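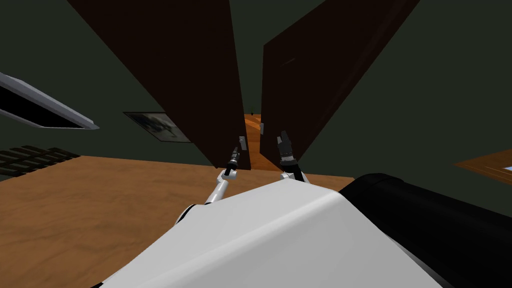 One reviewer of the draft objected that cupboard size has little to do with food waste, and that households throw out bread and rice for reasons of taste and timing. We partly agree. Taste came up often in the open answers, but so did forgetting what was already in the house.

Figure 3. Tall paired doors with small handles, the type coded as "full height" in the survey.

The survey went to 900 addresses in the Pornico and Skendico housing estates in August, and 237 households sent back a completed food diary. Each entry gave the item, where it had been kept and why it was thrown out. After duplicates were removed there were 3063 entries. Dry goods kept behind full-height doors were more often recorded as "past date" than the same goods kept on open shelves – flour and lentils above all. Fresh fruit showed no clear pattern, and neither did anything kept in the fridge.

We didn't ask about household income, and the diaries were filled in by whoever did most of the cooking. Colour of packaging was noted in the pilot but dropped later. Follow-up calls reached 121 households, mostly in the evening after 6 pm, and their answers were in line with the diaries.

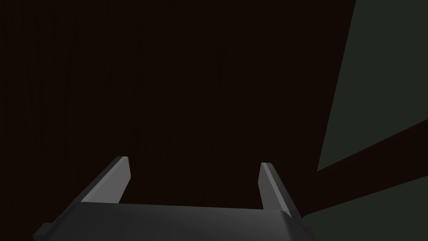 4.3 Shopping habits and bulk buying

Households that shopped once a fortnight recorded more waste per trip than those that shopped weekly.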